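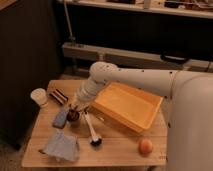 How many examples do you need before Flotine learns a simple tabletop task? For our task it was 31 good ones, and the bad ones had to be deleted first.

Flotine is the recording kit from Kosuvo. You get a hand controller, a foot pedal and the software which saves each demonstration with the arm positions. I have used it for four weeks in the Prusano workshop with a white arm on a wooden table. The things on our table are ordinary: a sponge, a folded cloth, a shallow tray, a white cup, one fruit. My purpose was to collect examples of putting small things into the tray.

The installation took me one evening. The manual is short and correct, but the calibration page assumes that you know already what a base frame is. I did not remember it well and I had to read elsewhere.

The hand controller is the best part. It is light, and small movements of the wrist arrive at the arm without a delay which I could feel. The pedal starts and stops an episode. I like this very much, my hands stay on the work. The pedal slides on a smooth floor, so put it on a rubber mat.

The software is less finished. When an episode fails, you should mark it at once. If you press the pedal again, the failed one is saved as good, and later you look for it between many others with almost the same name. I lost one Thursday to this. There is a list view with small previews, but it shows only 12 at a time and you cannot change this number.

Also I want to say something about variety. In the beginning I put every object back on the same spot, and the trained policy could do the task only there. Flotine has a reminder, in the menu under Session, that tells you to move the objects after a chosen number of episodes. It is off by default. Turn it on. 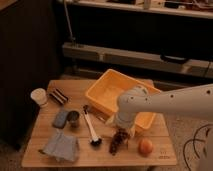
One reader wrote to me that he sets this reminder to every single episode, and that for soft things such as cloth he still needed over 20 more demonstrations than for hard ones. He also asked if the export works with Ayele. It works, but the gripper values come reversed and you must change the sign yourself. Kosuvo support confirmed this to me and said a correction is planned for April.

The battery of the controller holds one working day — with the vibration turned off. The cable for charging is too short.

I would buy the kit again for the controller and the pedal. For the labeling of episodes I now keep a paper notebook beside the keyboard, with the episode number and one word.

Print this page | E-mail this page

This site uses cookies to remember your settings. Accept | Read more

Contact | Copyright, all rights reserved | Back to top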